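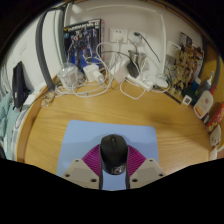 The Drawer Was Never Going to Save You

Every spring the organizing business discovers the desk all over again. This year's answer is the Zanwood, a slatted tray that bolts under the desktop and promises to swallow your cables for good. It costs 380 dollars with the matching clips. I have had one for 20 days, and I have my doubts.

The pitch assumes that cables are trash that happens to be plugged in. Put them where you can't see them and the problem is over. But most of us work at desks where the chargers are in use. A phone goes on at night, a tablet in the afternoon, and the white cord that fits one doesn't fit the other. So it all ends up in loops across the back of the desk, under the wall outlets, with an iced coffee cup standing in the middle of it until somebody carries it to the kitchen.

Itzel Orozco has been clearing other people's home offices for a living since she left hotel work, and she has little patience for trays. "People call me a month after they install one," she told me on a Thursday morning, between two appointments. "They've pulled everything back out. They needed the charger and they weren't going to crawl under the desk for it."

Her own method is dull enough that I believe it. She unplugs every cord and plugs back in only what gets used that day. The rest goes in a shoebox. At the last place I watched her work, she ended up with 4 cords on the desk and a very full shoebox.

I'm less sure about her views on decoration. Orozco would move anything that isn't work off the desktop, and that includes the boxes model kits come in, which plenty of grown adults like to stand against the wall. I'd leave them. A mecha in blue and purple takes up a few inches of depth and gives you something to look at during a call. The mouse pad has a better claim to the space, fine, but it sits at the front.

Crescencio Beltrán, who repairs furniture at a shop called Ledesma, objects to the trays for another reason. They want screws, and he sees the holes afterward. He showed me a honey-colored desktop with a split running in from the back edge where a bracket had been tightened too far. The owner had paid 800 dollars for the desk. A rival system, Flikance, sticks on with adhesive pads, and he doesn't care for what those do to a finish either.

Could a cheaper version change my mind? Plekance is said to have one coming in July. I'll try it, and I expect to be under the desk by the end of the week, feeling for the end of a phone charger.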